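Burska 2000 Backyard Biogas Digester
Sodelport Home Energy > Biogas > Complete units

Holds 2000 litres. In stock, ships flat on one pallet.

We've been running a Burska behind our own shop for two winters now and we still get a kick out of lighting the burner with yesterday's potato peelings. It's a soft-walled digester tank with a separate gas bag on top, a wide feed inlet at one end and an overflow at the other for the liquid fertilizer, which your tomatoes will love (ours went a bit mad, to be fair).

The 2000 is the big one in the range, and the one to look at if you've got a large household, a few chooks or a goat or two. Two people can put it together in an afternoon. You'll want a level pad in full sun, and a garden hose that reaches.

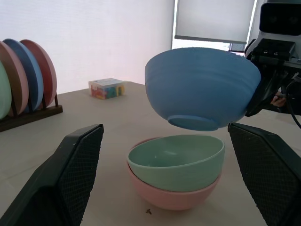
Feeding it takes a minute or so each morning. Tip the scraps into the inlet, chase them with the same volume of water and put the cap back on. You don't need a special caddy for the kitchen bench — a plain bowl like the blue one in the photo does the job, and those ridges around the outside are handy when your fingers are slippery. Go easy on citrus, and keep bones and eggshells out altogether.

From first fill to first flame, allow 20 days in warm weather using fresh cow manure as the starter. In cooler spots it can be a good deal longer, so the Skeltora insulating jacket is well worth adding if you get frosts. The tank likes to sit above 20 degrees and sulks when it doesn't.

What's in the box
Digester tank and gas bag
Inlet and overflow fittings, 90 mm
Bodin single-ring biogas burner
7 metres of gas hose with clamps
Sulphur filter and one spare cartridge
Water trap and pressure relief
Printed manual

The burner is jetted for biogas only, so please don't hook it up to a propane bottle. Check your local rules on setbacks before you pick a site.

Spare cartridges, longer hose and the jacket are all sold separately. For questions about siting or starter manure, ask for Crisóforo Ochoa at the service desk. He's set up more of these than the rest of us put together and he loves a tricky backyard.

Page updated Fri 14 March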